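Bench Assistant, Wiring and Connectors – two posts, part-time

Ulska Repairs, Hamel Yard

Thank you for stopping to read this. We are a small electronics repair workshop and we are looking for two people to join us at the bench, three days a week each, with the days settled between the pair of you so far as we can manage it. The advertisement is a longish one. The last time we hired we put out four lines and a telephone number, and then spent most of a month explaining to kind and patient people what the job was, so this time I thought I would put it all down at the start and let you decide over a cup of tea whether it sounds like you.

Who we are

Ulska was started by Gaëtan Sabatier in the back half of a shop that sold lampshades, and it mended radios and very little else. These days we look after the control boards out of all sorts of equipment: heating controllers, ticket barriers, laundrette machines, the odd church organ. A board comes in with a complaint written on a tag, and we find what is wrong, put it right, connect it up again, test it and send it home. Last year we had about 3000 of them through the door. We moved into Hamel Yard in September and we are still finding things in boxes, including (last week) the good kettle.

Marietjie Le Roux runs the repair bench and has the final word on anything involving a soldering iron. Timothée Delaunay looks after goods in, goods out and the stores, and can usually tell you which shelf a thing is on without looking up. Yaowalak Tanasarn does the testing and would be the person you work beside most. I do the office, the wages, the ordering and, as you can tell, the advertisements.

What the job is

The work is in connecting and disconnecting, and in handling boards well while you do it. It sounds a small thing until you have a board in front of you with connectors along more than one edge, some long and some tiny, some that lift off sweetly and some with a little catch that has to be persuaded. Every board has to be unplugged when it arrives and plugged up again for test, often more than once, and a great deal of the trouble we see comes from somebody having been in a hurry at just that moment. Bent pins, leads pulled by the wire instead of the plug, a connector pushed home on one side and riding up on the other. We would like the people doing it here to have the time to do it properly, and at present Yaowalak is doing most of it herself between tests, with the queue getting longer behind her.

On an ordinary day you would:

Collect boards from Timothée's shelves and check the tag against the job sheet
Note which leads are fitted and where, before anything is taken off
Unplug, label and bag any loose leads, and keep them with their board
Look the board over under a good light for anything obvious, such as a swollen capacitor, a scorched patch or a cracked housing
Fit the test leads, let Yaowalak know it is ready, and take them off again afterwards
Make up simple cables from the drawings – cutting, stripping and crimping, mostly
Wipe down the bench at the end and put the trays back in their stack

There is a certain amount of writing things down. The job sheets are on paper and are copied into the computer on Friday by whoever has the neatest hands left, and we do need the writing to be readable. If yours is like mine, capitals are perfectly acceptable.

What it isn't

You would not be expected to diagnose faults or to solder, at least to begin with. If you find you want to learn, Marietjie is a very good teacher and enjoys it, and our last bench assistant, Caroline Were, went on to the repair bench after a year and is there still. If you would sooner stay with the wiring and get extremely good at it, that is every bit as welcome, and frankly we would be delighted, because a person who knows connectors is hard to come by.

There is no selling and hardly any telephone. There is some lifting, as boards sometimes arrive with their cabinets still attached, but there is a trolley and you are to use it.

Who might like it

You don't need a qualification. We have had people come to us from dressmaking, from a dental laboratory and from a school kitchen, and the things they brought were the same: steady hands, patience, decent close eyesight (glasses are fine, half of us are in them) and a habit of looking twice. If you do jigsaws, tie flies, mend watches or ice cakes, say so in your letter. It tells us more than a certificate would.

You do need to be able to tell coloured wires apart, or to be comfortable using the small meter we keep for checking them. A red lead and a green lead in the wrong order can undo a morning's work. If colour is difficult for you, please don't let it put you off applying. Tell us, and we will sort out labels and the meter between us, as we have done before.

You need to be willing to ask. We would much sooner be asked the same question several times than find a plug forced into the wrong header. Nobody here will sigh at you, and if they do, come and see me.

The bench

The benches have white tops, with the lamps overhead, and we try to keep them clear apart from the job in hand. Small boards are kept up off the table while they are being connected, so that there is something to hold them by and the underside isn't dragged about. You will find out quite quickly how you like yours turned. Yaowalak likes the long connector on the left, and will tell you why at some length.

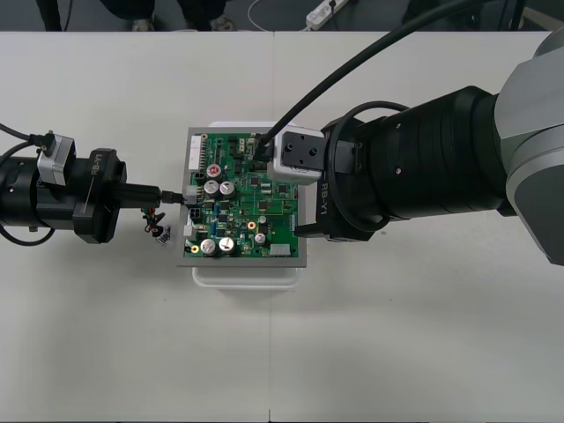 A green board in its grey metal frame, on the white table.
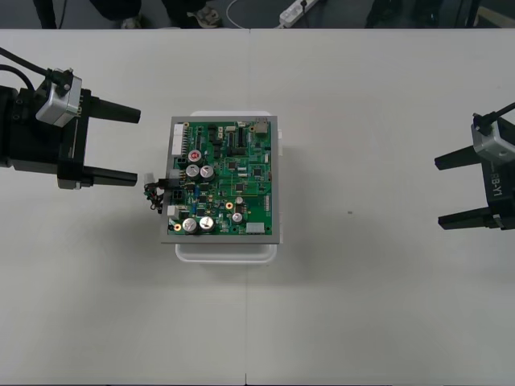 The workshop is on the first floor, with a lift, and the door is marked 2079 (the old building numbering, which has never made sense to any of us). There are big windows on the yard side and it is a light, quiet room, warm enough in winter that you will want layers you can take off. We have the radio on low until Yaowalak starts testing, and then it goes off.

Wool jumpers and nylon fleeces are a nuisance near boards because of static, so we provide cotton coats and wrist straps and ask that you wear them at the bench. Long hair tied back, please, and rings off if they catch. Drinks stay in the kitchen, which is only across the landing, and which has the good kettle in it now.

Hours, pay and the rest

Each post is three days a week, half past eight until half past four, with a proper lunch break that we do all take. We shut for a fortnight in the summer and between Christmas and the New Year, though somebody will be looking at the post and the emails. Pay is by the hour, set a little above what the shops nearby are offering, and it goes up once you have finished your first months with us and can be left to prepare a board by yourself. I will give you the exact rate in my first reply, so that you needn't come all this way to find out. There is paid holiday, a pension, and a bus that stops at the end of the yard. Bicycles come in with us and live under the stairs.

The first few weeks are all training. You would sit with Yaowalak on scrap boards, of which we have a great many, and plug and unplug until your fingers know the difference between a connector that has seated and one that only looks as though it has. There is a feel to it, and sometimes a click, and I can't describe it any better than that. After that you would take the simpler jobs, a board or two at a time, with somebody checking behind you, and so on from there at whatever pace suits.

We run our job sheets and stock through a program called Ista, and our parts come mostly from a wholesaler by the name of Ara. I mention them only because the words will be flying about on your first morning and it is nice to know what people are talking about. You don't need to have used either.

How to apply

Please write us a letter or an email, a page at most, telling us who you are and what you like doing with your hands. A CV is welcome if you have one to hand, but I would read the letter first in any case. If writing isn't your strong point, you can ring the workshop in the afternoon and ask for the office, and we will have a chat and I will take notes.

Applications should reach us by Tue 28 December. We will answer everybody, including those we can't offer anything to, and we hope to have people in for a visit early in the New Year. The visit takes the place of an interview. It lasts a morning, we pay you for it, and it goes like this: coffee and a look round, an hour at the bench with Yaowalak trying a few things on a scrap board, and then a sit down with Marietjie and me so that you can ask us whatever you want. Nothing on the scrap board can be broken that isn't broken already, so please don't be nervous of it. Caroline snapped the latch off a connector on her own visit and still has it in her pencil tin.

If you need anything from us to make the visit easier – a chair at a different height, a particular time of day, someone with you, the lamps turned down – just mention it when you write. The benches go up and down and so, within reason, do we.

Should you know somebody else this would suit, do pass it on. Letters to the office at Ulska Repairs, Hamel Yard, marked "Bench". If the downstairs door is locked when you come to drop one in, ring the lower bell and give Timothée a minute to get down the stairs.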